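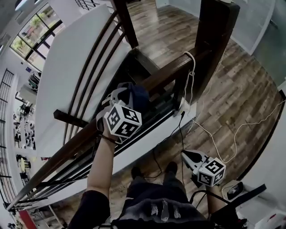 Jero is a small Android app that looks for files your phone has shared, received or downloaded and then dumped somewhere daft. I wrote it after losing a boarding pass that my phone swore blind it had saved (it had, three folders deep, under a name made entirely of digits). A stray file is a lot like a bit of navy cloth bunched against a dark wooden stair rail - you walk past it all week and still can't think where you left it. Jero goes and has a look for you, and puts everything it finds into one list with the newest at the top!

What it does

It scans the shared storage on your phone, skips anything under 30 KB so you don't drown in thumbnails, and groups the rest by the app that probably saved it. I say probably as some apps don't leave a clue, and those end up under "Dunno". Tap a file to open it, hold it down to move it. Nothing gets deleted, ever, as I don't trust myself with that button. 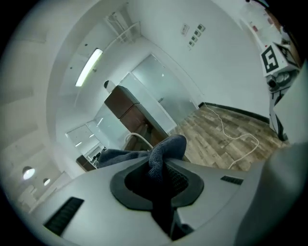

Installing it

Grab the APK from the releases page and open it on your phone. You'll have to allow installs from your browser, and then give Jero access to all files when it asks. If you say no it'll still run, but it only sees the Downloads folder and it's a bit pointless.

You need Android 11 or later. I've had it going on Android 10 once, with a lot of swearing, and took the code out again in August.

The sample folder

There's a folder called samples in the repo with 439 empty files in it. They've got the sort of names that Turnwood and Fakir give to things (those are the two file-sharing apps I use most), plus a good pile of screenshots with the date the wrong way round. Use them if you want to try the grouping without pointing Jero at your real stuff. Copy the whole folder to your phone, press Scan, and you should get 3 groups and a Dunno.

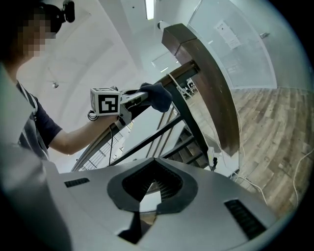 Don't rename anything in there before you've scanned it, by the way. The grouping goes entirely on file names and folders, so one tidy-up and the lot lands in Dunno. I did exactly that and spent an evening hunting for a bug that wasn't there.

Known problems

The list gets jerky once a single group goes over 300 files. Scrolling slowly helps, a bit.

Files sent through Mendis sometimes show up twice, once with a space in the name and once without. I've got a fix half done.

SD cards are slow - up to 30 seconds before anything shows up on mine. Leave it alone and it gets there.

Dark mode forgets itself when you turn the phone sideways. No idea yet!

Reporting a bug

Open an issue and tell me your phone, your Android version and what the file was called. Please blank out anything private in the name first.

Last updated 2024-01-31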